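Seasonal Display Assistant, Trodham Home and Garden
Posted October 28, 2024

We're looking for someone who loves making a plain corner of a shop look like a place you'd want to sit down in. Trodham is a family-run home and garden store, and our display team is getting ready for its busiest stretch of the year. There is one opening, part time, starting as soon as you can and running through the end of April.

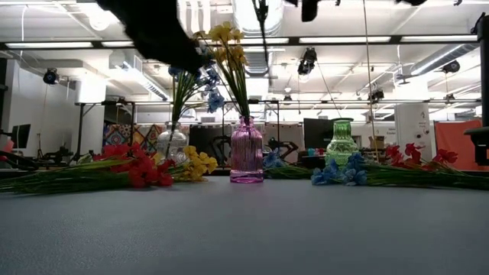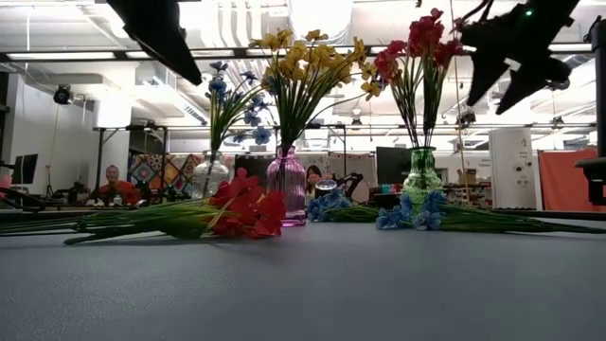
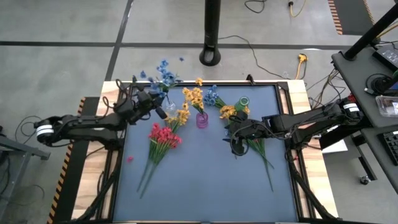 Artificial flowers and vases, in all three.

The work changes a lot from week to week, and that's what most of us like about it! One morning you might be swapping the front windows over to winter greens, and the next you're up to your elbows in ribbon trying to find the one spool that matches the Bruritz candle range (it's always in the bottom box). You'll report to Selorm Agyeman, our display lead, who plans the windows but is very happy to be argued with.

What you'll be doing:

Building and refreshing the window and aisle displays at the main store on Osei Street
Keeping the silk and dried flower wall full, dusted and priced
Unpacking deliveries and checking them against the order sheet
Helping customers who want a table arrangement but don't know where to begin
Taking down the holiday displays in January and packing them so that we can find everything again next fall

You don't need a design degree or past shop work. We do need you to be comfortable on a stepladder and able to lift a full box of planters. A good eye for color helps a great deal, and so does patience with price tags. If you've dressed a stage, decorated a church hall or just done every table at your cousin's wedding, please tell us about it.

Hours and pay: four shifts a week, 8 a.m. to 1 p.m., with two Saturdays off each month. Pay is by the hour and we'll go over the rate on our first call with you. Staff get the store discount from day one, including on Musterex shelving, which half the team now has at home. Parking behind the building is free.

To apply, send a short note about yourself and a few photos of anything you've arranged, decorated or built to Cadi Trevor in the store office, or drop them off at the front desk at 132 Osei Street. Phone photos are fine. Cadi reads every note herself and will call you to set up a visit. Plan on an hour: we'll walk you around the store, introduce you to the team and give you a shelf and a box of odds and ends to play with.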